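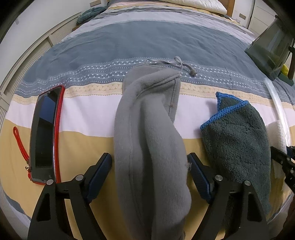

Fig. 7. Soft-goods layout with one unit open over the grey pouch.

4. Comparing pads and grippers on soft items

Use this section after both hand-held units have been charged and paired (section 2) and the jaw zero has been set (section 3). It applies to the Prieto pad set and to any other pads you want to compare with it. The Clotham wide pads need the longer screws and are covered in section 6.

4.1 Laying out the items

1. Choose a soft, level surface. A made bed is suitable. A patterned cover makes it easier for the tracking to hold its position than a plain one.

2. Put out at least one item from each group on the Zitness item sheet: thin cloth, thick cloth, pouch or bag, and one hard item such as a phone.

3. Leave enough room between items for an open jaw to go down on both sides. In Fig. 7 the left finger stands between the phone and the pouch.

4. Lay drawstrings and wrist straps away from the item's sides. A cord under the pad will change the force reading.

Note: Switch off phone screens. A lit screen can upset the exposure when the unit is held low.

4.2 Making the comparison grips

1. Start a new session in Brorkbridge and enter the pad type for each unit.

2. Hold the right-hand unit over the first item with the jaws fully open. Wait for the steady tone.

3. Lower the unit until the pads are level with the thickest part of the item, then close slowly. Stop when the force bar turns green.

4. Lift the item clear of the surface, hold for 3 seconds and put it back down.

5. Repeat until you have 21 grips for that item, then move to the next.

6. Change the pads and run the same items in the same order.

Caution: Do not squeeze the trigger past the second stop with a hard item between the pads. The linkage can be strained and the zero will be lost.
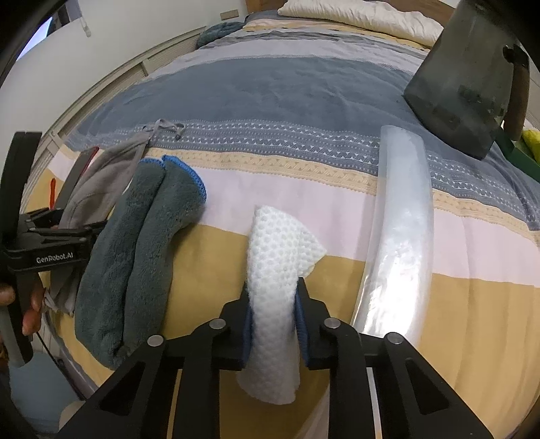

Thin cloth is the item that shows the most difference between pads, so run it first. Take hold of a fold and let the rest hang free. With the white textured cloth, the jaws are closed on it so that one folded end stands up above the pads and the lower part hangs down towards the bed. Keep the other unit out to the side while you do this, as its own jaws can block the view of the grip. If the fold slides out during the hold, mark the grip as a slip and carry on.

4.3 Checking the results

Open the session summary. Each pad type should show a closing width, a peak force and a slip count for every item. If a column is blank, the pad type was not entered at step 1 of 4.2 and can be added by hand.

Raw closing width is given in encoder counts. A fully open jaw should read 1,522 – if it does not, set the zero again before you compare anything.

Note: Sessions recorded before June 30, 2021 used the old force scale. Do not mix them with newer ones.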